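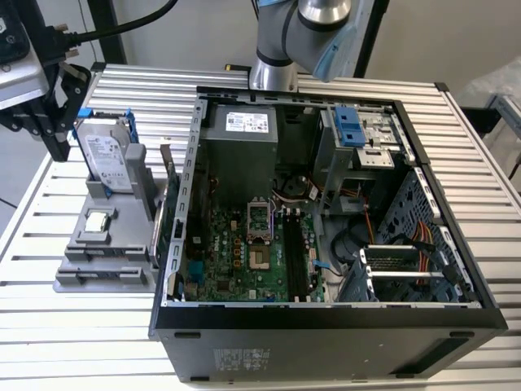 From: Theda Diekmann
To: Stirance list
Date: 2020-03-19
Subject: Re: old desktops for the homework club

Rainer Steinbach wrote:
> Hi all, I've got 3 older desktops in the garage at Emeck and wondered
> if the homework club could use them. Would they cope with video
> lessons, or should they just go to Hollmann for recycling?

Hi Rainer, and hello everyone,

What a kind offer, and please don't send them anywhere just yet! We have families on the list with two or three kids sharing one laptop, so a plain desktop with a decent browser would be very welcome indeed. My neighbour's girl did a whole term on a machine older than her brother, bless her.

Memory is usually the sticking point. If they take a second stick we can likely find one, and a small 128 GB drive is plenty for schoolwork. Do wipe the old drives first, or bring them to me and I'll do it over a cup of tea (on the porch, I suppose, the way things are going).

Does anyone have spare monitors or keyboards? Any colour, any vintage. I can collect on the Trendavow side of the river most mornings.

Warmly,
Theda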